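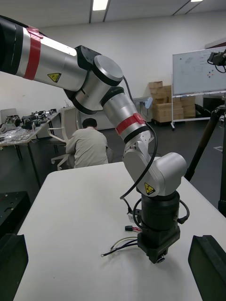

Gwenaël Rey acha que a palavra "ensinar" é generosa demais. Para ele, o que se faz na oficina da Cloutier, em Kovorthorpe, é segurar a mão do robô até que ele pare de precisar de companhia, e isso pode demorar. Rey já repetiu a mesma tarefa 406 vezes desde janeiro e diz que a conta só lhe pesa nos ombros, que são os dele, porque os do robô têm garantia.

A tarefa é modesta no papel: levantar um maço de fios de um lado da mesa, apresentar uma placa de circuito do outro e aproximar as duas coisas sem arrancar nada. Qualquer aprendiz de eletrônica faz isso enquanto pensa no almoço. Já o projeto, batizado de Prustari, prevê 800 demonstrações guiadas por operador antes que alguém se atreva a deixar os braços por conta própria.

O método é o da teleoperação. Uma pessoa conduz um par de comandos, os braços repetem o gesto do outro lado e o sistema grava tudo: posição das juntas, abertura das garras, imagens das câmeras. Grava também as hesitações. Numa das primeiras levas, o operador tinha o hábito de parar um instante antes de fechar a garra, para respirar. O modelo treinado com essas sessões passou a parar também, no mesmo ponto, com uma solenidade que ninguém tinha pedido. Foram descartadas 40 gravações, e o operador recebeu a recomendação de respirar em outro momento. 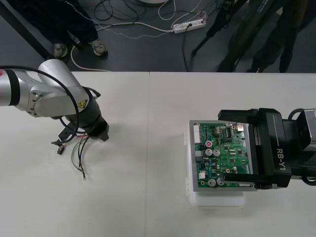 Fios de um lado, placa na bandeja do outro: a tarefa do projeto Prustari.

Os fios são a parte ingrata. Uma bandeja metálica fica onde a deixam e tem sempre o mesmo formato. Um fio cai de um jeito de manhã e de outro às três da tarde, e o terminal que interessa costuma estar embaixo dos que não interessam. Por isso a equipe embaralha o maço entre uma demonstração e outra, trabalho que, por enquanto, também é feito à mão.

A Benley, que encomendou o estudo para uma linha de manutenção de equipamentos, esperava ver resultados em 2 meses. A previsão foi revista. Segundo a Cloutier, a etapa de pegar e segurar vai bem; a de encaixar o conector continua dependente de um ser humano com paciência e de uma cadeira razoável. A empresa comprou a cadeira.

Há quem defenda, dentro do próprio projeto, largar o controle remoto e conduzir os braços diretamente com as mãos, empurrando cada junta até o lugar certo. O gesto sai mais natural, dizem os partidários. Os contrários lembram que a mão do instrutor aparece nas imagens e que depois o robô procura por ela. As duas técnicas serão comparadas na próxima fase, com os mesmos fios e, salvo desistência, o mesmo Rey.

Os pedidos de visita à oficina devem ser feitos à recepção da Cloutier, na parte da manhã. À tarde há gravação, e pede-se silêncio.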